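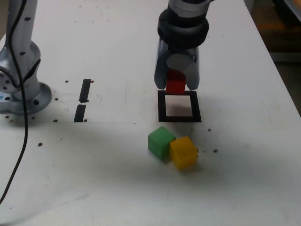

Fotografia: arquivo do Projeto Gotau, curso de Engenharia de Controle e Automação

Relatório parcial – Coleta de demonstrações para aprendizagem por imitação
Entregue em 16 de maio de 2018

1. Objetivo

O presente relatório descreve a constituição do conjunto de demonstrações do Projeto Gotau, destinado ao treinamento de uma política de manipulação de blocos coloridos. A meta fixada no plano de trabalho é de 400 episódios, dos quais 300 se encontram registrados e revisados.

2. Procedimento

Cada episódio consiste em levar os blocos até o marcador quadrado de borda preta. As posições iniciais são sorteadas pelo programa Wulden e a ordem das cores varia entre episódios.

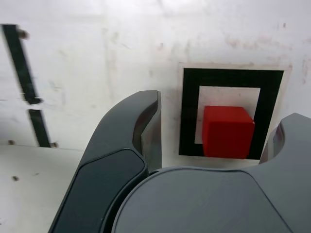
Figura 2 – Bloco vermelho sobre o marcador, entre os dedos da garra.

Os registros reúnem imagens, posições das juntas e abertura da garra. Episódios com perda de sincronismo são descartados na revisão – 40 foram excluídos até o momento – e repetidos com o mesmo sorteio.
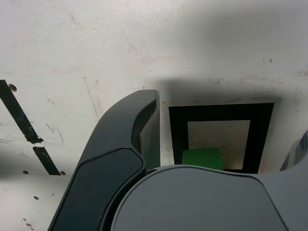
Por que manter demonstrações com correções de trajetória?
A política precisa de exemplos de recuperação; um conjunto formado apenas por execuções diretas deixaria o modelo sem referência diante de pequenos desvios.

3. Situação atual

A revisão adota o protocolo Asano, com quatro critérios: integridade do arquivo, sincronismo, posição final dos blocos e ausência de interrupção do operador. A conferência é feita por dois integrantes da equipe,
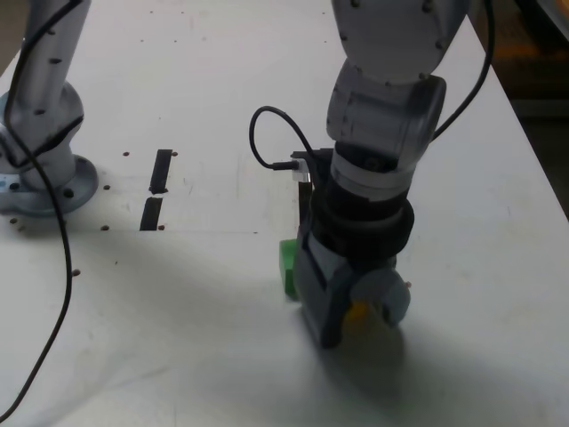
que anotam os resultados em planilhas separadas, comparadas ao fim de cada sessão. As divergências concentram-se no terceiro critério – sobretudo quando um bloco fica apoiado sobre a borda do marcador.

Os episódios restantes serão coletados em junho, no Laboratório Donnelly, mantida a mesma configuração da bancada.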